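Wiring Up the Hallel Fan Box: What I Did and What I'd Change

Project report, Intro to Electronics Assembly

So my project this term was the Hallel, a small fan box that sits on a workbench and pulls solder smoke away from your face. I didn't design it from scratch. The plans came from the class that built the first version, and my job was to redo the wiring, because the old one was (sorry, older students) a bird's nest. I had a budget of 40 dollars and 3 weeks. My instructor, Wenche Løken, signed off on the plan after making me redraw the wiring diagram twice, and I grumbled about it both times.

Getting to know the board

Most of my first week went into figuring out what plugs in where. I'd never worked with a board somebody else laid out, and I wanted to start cutting wire right away! Wenche said no cutting until I had a full connector list. That meant sitting down with the board and a notebook and writing down every label I could find printed next to a connector, then matching each one to my diagram. The little white sockets look a lot alike, and my first list had J15 and J22 swapped.

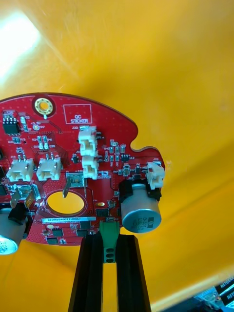 I ended up making a table with the connector label, what goes to it, wire color, and length. It took a whole afternoon and I thought it was overkill. Then I used it every single day after that. I also taped a copy inside the lid of my parts box, where it got a coffee ring on it almost immediately.

For wire I went with a spool from Sitent, mostly because the lab had it and it didn't come out of my 40 dollars. The fan and the switch came from Westerberg. Shipping was slow, so I practiced crimping on scraps while I waited. My early crimps were terrible -- I'd squeeze the terminal so hard it bent like a banana. I made myself do 30 practice ones before touching the good wire, and somewhere in the second half they started to hold when I tugged on them.

Making the cables

This was the fun part. I cut everything a little long on purpose and left the trimming for the end. The old box had wires pulled so tight that you couldn't lift the lid without yanking something loose, and I really didn't want to repeat that.
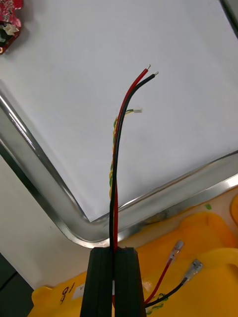
Color was the thing I argued with myself about the most. The old build used whatever wire was lying around, so you had to trace each one by hand to know what it did. I wanted to be able to tell power from signal at a glance, so red and black are for power and the thinner yellow and green pair, twisted together with a little white plug on the end, is for signal. Twisting is easy if you clamp one end and turn the other slowly. If you go fast it kinks, and then you get to start over with a new piece (I did this more than once).

Stripping gave me trouble too. My rule was to keep the bare ends short, but the stripper in the lab has a worn notch and kept nicking the strands. I switched to the next notch up and finished the cut with a light twist, and that was much better.

Testing

I checked every cable with the meter before plugging anything in. One signal cable failed, and the cause was a terminal that hadn't clicked into its housing. After I fixed that, the fan came on at the first try and I may have yelled. I left it running for 100 minutes while I cleaned up my bench, and the switch and plugs all stayed cool.

What I'd do differently

I'd label both ends of each cable before putting it in the box. I did it after, with my hand jammed in a corner, and two of the labels are upside down. I'd also order the fan sooner. The next group is taking the box over to the Zoltutberg workshop to try it with two people soldering at once, and I've left them my table, the leftover terminals and a note about the stripper.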